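Plumska incident log: README

Last revised 8 Feb 2019 by Nouhaila Kamel

Plumska is a table of police call-outs involving a barricade or a hostage, put together from press reports and published court papers. There are 941 rows, one per call-out. The sources ran to 1,410 articles and rulings, so many rows rest on more than one.

Files
plumska_main.csv — the table itself
plumska_sources.csv — source titles and dates, joined on case_id
codes.txt — meanings of the short codes

Columns in the main table
case_id: a number, never reused
place: town or district, spelt as in the earliest source
duration_min: length of the stand-off in minutes, blank if not reported
outcome: surrender, arrest, injury, death or unknown
child_present: yes, no or unclear
footage: whether the force released any video

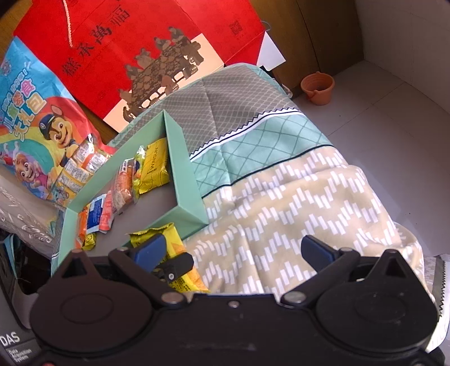

Durations above 360 minutes were checked a second time against the source, as newspapers often count from the first emergency call and courts from the arrival of officers. Where the two disagree we kept the court's figure and put the other in the notes column.

Names of suspects, victims and officers have been removed. Please don't try to put them back.

Known problems
Rural call-outs are thin. The Jastach rows were coded by one person only and the outcome column there needs another look. Strazds has no rows before May 2016. Notes are cut at 3,000 characters — the Nostosar import script does this and we haven't fixed it yet.

Corrections should quote the case_id and give a source.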